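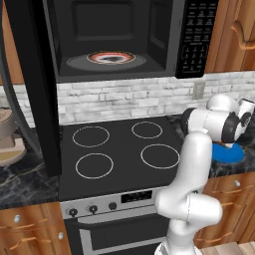
Nine Months with the Trovov Microwave Rice Pot

June 1, 2022

I should start by confessing that I was raised to think rice from a microwave was a kind of giving up. My mother made hers in a heavy saucepan with a dish towel wrapped around the lid, and you were not to lift that lid, or walk heavily past the stove, or ask when dinner was. So when my neighbor Arwel Pritchard pressed a plastic pot into my hands last summer and told me he hadn't cooked rice any other way for years, I thanked him very nicely and put it on top of the refrigerator, where it stayed through most of August.

Then we had that awful hot spell, the kind where turning on a burner feels like a personal insult, and down it came. I have used it two or three times a week ever since. I've now bought a second one (the larger size, with my own money, 20 dollars plus shipping), given one to my daughter, and talked the ear off more than one stranger in the housewares aisle, so I figured it was time to write the whole thing down.

What you get

The Trovov is a round pot with straight sides, an inner lid with little steam holes in it, and an outer lid that clamps down with two handles, one on either side. There's a paddle in the box, which is fine, and a measuring cup, which is not a standard cup. Please take note of that! It's smaller than an American measuring cup, and if you measure your rice with one and your water with the other you will get something you could hang wallpaper with. I did this on my first try and very nearly wrote off the whole business.

The plastic is thick and has a matte finish on the outside. Mine is a dull orange, a color I would not have picked but have grown fond of. The booklet is short and was clearly translated by somebody in a hurry, with one page where the rice is instructed to "repose with its hat." I have kept the booklet for that line alone.

Two sizes are sold. The small one makes dinner for two people with a bit over for somebody's lunch. The large one will do a family, though it's tall, and you'll want to measure the inside of your microwave before you order. An over-the-range model tends to be shorter inside than the big countertop kind, and the pot needs to be able to turn all the way around without its handles catching. Measure corner to corner with the handles in mind, and don't go by the diameter printed on the box, which leaves the handles out altogether. My sister-in-law found that out the slow way, standing there listening to it go clunk, clunk, clunk against the wall.

How it cooks

Plain white long-grain is what I make most, so I'll start there. Rinse it until the water is only a little cloudy, let it drain, put it in with the water, both lids on, and run it nine minutes on high. After that I drop it to half power until it smells done, and then leave it alone on the counter with the clamps shut. The leaving alone matters more than I wanted it to. If you open it right away the top is wet and the bottom is sticky, and if you can stand to wait while you set the table and find the soy sauce, it evens out beautifully.

Is it as good as my mother's? No. It doesn't give you the crust on the bottom, for one thing, and that crust was what we children fought over. But it's better than what I was making on my own stove, where I had a glass-top burner that only knew two temperatures, and it has been the same every time, and I can't say that about very much that comes out of my kitchen.

Basmati took me longer. I buy mine at Shirazi, the little grocery out past the tire place, where they keep the big cloth sacks stacked by the front window and will tell you exactly what you're doing wrong if you give them half a chance. I was told to soak it first and then use less water than the booklet says, and both of those were right. The grains come out long and separate now. I stir in a lump of butter and a pinch of salt at the end, and sometimes a few threads of saffron if we're having company and I want people to think I went to trouble.

Brown rice is where I'd temper your hopes. It can be done. It takes a long time, over two rounds, and it spits starchy water up through the holes and all over the turntable unless you put a plate under the pot to catch it. By the time you've done all that you may as well have used the stove. I've tried it four different ways and I've gone back to the oven for brown, in a covered dish, which I can recommend to anybody who hasn't tried it.

A word for my fellow mountain people: we sit at nearly 4000 feet, and the booklet's water lines are written for somewhere a good deal lower. I go a finger's width over the line for white rice. My daughter lives at the beach and follows the line exactly, and hers is lovely, so if you're down there with her you can ignore me.

Things besides rice

I have gotten a little carried away here. Oatmeal works well if you use the large pot, and boils over like a volcano if you use the small one. Quinoa is very good. Couscous hardly needs it. Small potatoes with a splash of water come out tender, and I do these on weeknights all the time, tossed with mustard and whatever herb hasn't died on the windowsill.

Rhodri Pumphrey from my choir swears by it for hard-boiled eggs. I am passing that along only so I can ask you not to do it. Eggs in their shells and microwaves are not friends, whatever pot you put them in, and the Trovov booklet says no eggs in plain capital letters. I have told him so. He sings bass and is used to ignoring the rest of us.

Cleaning and wear

It goes in the top rack of the dishwasher and comes out clean, apart from the steam holes in the inner lid, where starch collects and dries. I keep an old soft toothbrush by the sink for those. If you leave it overnight with rice stuck in the bottom (I have, more than once) fill it with warm water and walk away for a while, and it all lifts off.

After nine months the small pot has a faint yellow tinge inside from the time I made turmeric rice, and it's not going anywhere. I've tried baking soda, lemon, and setting it out in the sun. It doesn't smell of anything, so I've stopped fussing. One of the clamps has gotten looser than the other, though it still closes, and the numbers on the measuring cup have worn to where I know them mostly from memory.

The handles do get hot. They're better than the pot itself, but I wouldn't grab them barehanded straight off the turntable, especially if your microwave is up above the stove and you're lifting it down from shoulder height. Use mitts, and open the lid so the steam goes away from your face. I'm on the short side, so I clear a landing spot on the counter first and only then reach up for it.

How it compares with the Brustov

I borrowed my sister-in-law's Brustov for a couple of weeks to be fair about this, since it's the one you see everywhere and it costs a few dollars less. It's a nice-looking thing, clear plastic, so you can watch the rice through the side. The lid just sits on top, though, with no clamps, and every time I made a full batch it lifted and dribbled. The rice came out a touch drier too. If you only ever cook a small amount, you'd probably be happy with it, and it does stack neatly in the cupboard where the Trovov takes up a whole shelf corner and won't nest with anything I own.

There's a ceramic one from Nosside as well that I've seen in catalogs. It's handsome, and it costs as much as a small electric rice cooker with a plug and a keep-warm button. I haven't tried it. If somebody reading this has one, I would dearly love to hear whether the lid chips.

Who should get one

If you already own an electric rice cooker that you like, keep it and spend your money elsewhere. If you're in a small apartment, or cooking for one or two, or you have a child leaving for a dorm that allows microwaves and not hot plates, I think you'd get a lot of use out of this. I'd buy the small size first. The large one only comes out for me when the grandchildren are here or there's a potluck.

I'd take half a star off for the odd measuring cup, and another half for the brown rice mess. Four out of five, and I'm making a pot of basmati tonight to go with the lamb.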